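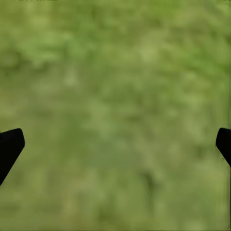

Nafula Shemweta
Moderator, Simulation and Test Practice

Posted Wednesday, 9:40 am

I'm rewriting our rule on wrist camera views in sim and want comments before it goes in the June revision. Draft text:

Before any grasp trials, save one view with the gripper open and nothing between the fingers. Both fingers must show. Record the background texture by name. Repeat after any change to the camera mount or lens settings.

The one at the top is mine, on the blurred green ground. Left finger comes in a good way, right finger is only a sliver at the border. Under the draft it passes. Should it?

okar_bench
Reply 1

I'd fail it. If the fingers aren't even on both sides, the camera pose should be checked before anyone trains on it. Our shop rule is a 5 percent limit on the difference in visible width.

murcombe5
Reply 2

Disagree. Plenty of real mounts are off center. If the sim copies the real offset then uneven is correct, and your limit would push people to "fix" a good model. Write down the offset and compare to that.

okar_bench
Reply 3

Fine if they have the real offset. Most logs I get don't. The Brannigan set had 1113 runs and no mount drawing.

tjl_grip
Reply 4

Separate question - is a soft background OK for this? I can't pick out a single blade or leaf in that green. The finger outlines are crisp, so it works for checking the fingers. I wouldn't use it to check focus or depth.

Nafula Shemweta
Reply 5

Agree on focus. I'll add that depth checks need a target with hard edges. On the offset, how about: uneven fingers pass only if the mount offset is on file.

murcombe5
Reply 6

I can live with that. Who signs it?

Nafula Shemweta
Reply 7

Whoever ran the setup. Same as the Gira cell checklist.

okar_bench
Reply 8

Still want a number in there, but OK for June. Please keep the repeat rule to 10 minutes of work or people will skip it.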